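Taking 26 kids to the Mendura open day, is the robot chess booth worth the wait?

Posted in Days out and school visits

anayeli_arriaga
Hi all, quick one, writing this on my break. I'm bringing an after school group (26 kids, ages 8 to 11, plus 5 adults) to the Mendura open day in April. The flyer says robot demos, tours, a talk. The thing my kids picked is the chess booth with the two arms. Somebody's cousin went last year and now its all I hear.

What I need to know. Can kids get close enough to see? Do the arms play a whole game or just shuffle pieces? And how long is the line, becuase I have maybe 80 minutes before our bus goes and they also want lunch. We do not have a big budget, entry is free but the bus is not.

Also is it loud. One of mine has trouble with loud rooms.

Thanks!! Anayeli Arriaga

flurkley_dad
Went last year. It was fine. Parking is bad. Get there early.

Pernille at Nørgaard
Hi Anayeli, I help run the school groups on the Nørgaard side of the hall, two stands over from the chess booth, so I see it all day. Photo from one of the practice days so you know what the kids will be looking at:

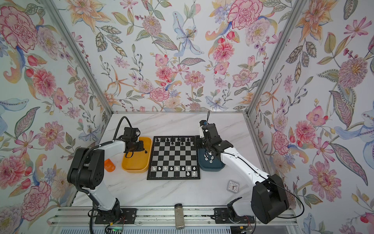 The chess table at Mendura, one arm on each side of the board.

To your points, in no real order.

Seeing. There are walls on three sides, flowery wallpaper, you can't miss it. So everybody watches from the front. Small kids at the front, tall ones behind. I'd split 26 into smaller groups and swap over. There's a tape line on the floor and the staff are strict about it, so tell your adults too.

Whole game or not. Depends when you come. In the morning it's mostly setting up the board and moving pieces in and out of the trays, yellow tray on the left, dark teal one on the right. Sounds dull but the younger ones like that part best, picking up a pawn looks easy until you watch a gripper do it. Full games are on the afternoon list last I heard. A full game is slow. I mean really slow. Do not plan on staying for the end.

Line. Groups that book get a time slot and skip it. Walk-ins wait. They had some 3000 visitors over the last open day and the chess booth was the busiest corner after the food. Book with the Mendura front desk, by phone if you can, the web form lost two of our groups last time.

Noise. The arms themselves are quiet, a sort of whirr. The hall is not. The Zurketti stand across the aisle has a conveyor and music, and they do a loud countdown every so often. Ask for the earliest slot, and bring ear defenders if your kid has them. There's also a side room by the coat racks you can sit in, just ask one of us.

With 80 minutes I'd do chess booth first, then the tour, then eat outside. Skip the talk, its aimed at grownups.

Things kids asked last time, in case you want to warm them up on the bus: what happens if it drops a piece, can it cheat, who wins, does it know it's playing. The staff take questions between moves. Have them write one down each or you get the same one nine times.

chess_mom_4
Agree with most of the above but I would NOT skip the talk if you have any older ones, my son was 11 and loved it. There was a bit where they asked the room to guess the next move.

On the cheating question, the guy told us the arms only do the moving, the choosing is done by a chess program on a separate computer. My daughter was a bit let down by that lol. Might want to tell them beforehand or save it as a surprise.

One more thing, the board is set flat on a table and the kids wanted to reach over and fix a piece that was off its square. Hands in pockets rule worked for us.

Oh and bring snacks, the Flurkley cart ran out of everything but coffee by noon.

anayeli_arriaga
This is so helpful, thank you both. Called the front desk, got the first slot. They want the names of all adults a week ahead so if anyone else is booking, have that ready. Ear defenders packed. Still deciding on the talk, will ask my two oldest.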